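Hashini Cassim had never written a bus timetable when she took over the 219 between Nillstead and Skekville. She had driven the route for seven years, and before that she rode it to school.

"I knew where it ran late," she says. "I didn't know why it was printed the way it was. Then I got the old sheets out and saw the times hadn't been changed since the bypass opened."

The 219 is the only bus that stops at every village on the north side of the valley. On paper it took 25 minutes end to end. Drivers say they could manage that at six in the morning, with two passengers and a clear road, and hardly ever after eight.

Cassim's first month was spent riding along with a notebook. She wrote down when the doors opened and when the bus pulled away. The worst stop was the surgery at Biwott, where people get on with walking frames and shopping and need time to sit down.

"The old sheet gave that stop no time at all," she says. "It was the same minute as the one before it. So the driver was late from there on, every trip, and people at the far end thought he was lazy."

Dennis Shemweta drives the early shift and is blunt about the old times. "You'd get shouted at in Skekville for something that happened in Biwott. I used to skip my tea to get back on the clock. You can do that for a week or two."

The new timetable came in during July and allows ten minutes more for the whole run. That did not please everyone. Yhon Chambi works in the bakery next to the Skekville terminus and now has to catch the bus before the one he used to get.

"I get up earlier, that's the long and short of it," he says. "But it comes when it says. Before, I was stood there looking up the hill."

There were harder decisions. The loop through the lower end of Nillstead has gone from the evening trips, and the last bus leaves at 9.40 instead of 10.15. Cassim says the loop was carrying up to seven people a night, and she still gets letters about it.

"I answer them all," she says. "I can't put it back this year. I've told them I'll look at it again when the contract comes up."

She would also like to see a proper shelter at Biwott, where there is a pole and a bench and nothing overhead. The parish has asked for one twice. The trouble is the width of the pavement – a standard shelter would leave no room for a pushchair to get by.
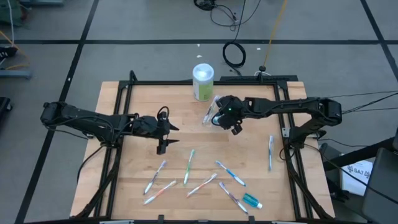 *A robot arm reaches over a wooden tabletop.*

Faraji Nyamweya, who uses the Biwott stop most mornings, would settle for something simpler. "A roof on the wall of the surgery would do," he says. "Just a bit sticking out. My knees don't mind standing, it's the rain down my neck."

Cassim has passed that on to the surgery and is waiting to hear. In the meantime she is working on the winter sheet, with larger print and the school trips in a column of their own. She still drives when somebody is off sick, and did the late shift the night before we spoke.

"I was two minutes down at Skekville," she says. "Roadworks by the bridge. I wrote it in the book."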